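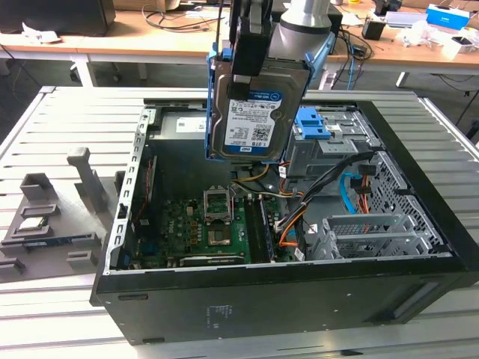
Disque dur de 1 To dans son berceau bleu, au-dessus d'un boîtier ouvert.

Conserver des bandes, puis conserver des fichiers : entretien avec Lizelle Chauke

Le fonds sonore Mahlangu compte près de 2 000 bandes magnétiques, enregistrées pour l'essentiel dans des villages et des gares. Lizelle Chauke en assure la numérisation depuis l'ouverture de l'atelier de Taltness. Elle travaille avec Riaan Maluleke, chargé du stockage et de l'indexation.

La première question porte sur l'état des supports. « Très variable, répond-elle. Les bandes acétate se rétractent et cassent net, ce qui se répare bien. Les bandes polyester tiennent mieux mécaniquement, mais certains liants ont absorbé l'humidité. À la lecture, l'oxyde se dépose sur les têtes et le niveau chute dans l'aigu. » Sur l'ensemble du fonds, 287 bandes ont été classées en priorité haute après examen visuel et contrôle olfactif, l'odeur de vinaigre restant un indicateur usuel pour l'acétate.

Les bandes collantes passent à l'étuve, à basse température, avant toute lecture. L'acétate n'y va jamais. « C'est écrit en rouge sur la porte de l'étuve », précise Lizelle Chauke. Une fois traitée, une bande reste lisible quelques semaines. Le transfert est donc planifié avant le traitement.

La numérisation se fait en 96 kHz et 24 bits, en WAV avec métadonnées incorporées, à vitesse réelle. L'azimut est réglé à l'oreille puis vérifié au phasemètre pour chaque bobine. Aucun débruitage n'est appliqué au fichier de conservation. « Le souffle fait partie du document. Une copie de consultation peut être filtrée – et encore, légèrement. »

Le volume produit relève de Riaan Maluleke. Chaque fichier reçoit une somme de contrôle SHA-256 à la sortie du convertisseur, recalculée après chaque copie. Trois exemplaires sont tenus à jour : deux sur disques, dans deux bâtiments distincts, le troisième sur bande LTO. « Le disque est pratique, il n'est pas pérenne. On le remplace selon un calendrier, sans attendre les secteurs défectueux. » La vérification complète est lancée le vendredi soir et s'achève en général dans la journée du dimanche.

L'indexation avance moins vite. Les boîtes portent parfois un lieu, rarement une langue, presque jamais le nom des personnes enregistrées. La base Skava contient aujourd'hui 520 notices complètes ; les autres se limitent à une cote et une durée. Riaan Maluleke refuse de publier ces dernières. « Une notice sans locuteur ni lieu est introuvable pour qui la cherche. »

Reste la série Pondomora, des chants de travail captés sur un magnétophone portable dont la vitesse dérivait avec l'usure des piles. Faute de fréquence de référence, la correction s'appuie sur la ronflette secteur lorsqu'elle est audible, ce qui est rare en extérieur. Lizelle Chauke conserve les deux versions, brute et corrigée, avec la courbe de correction en fichier joint. Le transfert de cette série doit reprendre en octobre, après la révision du second magnétophone, dont le galet presseur est à changer.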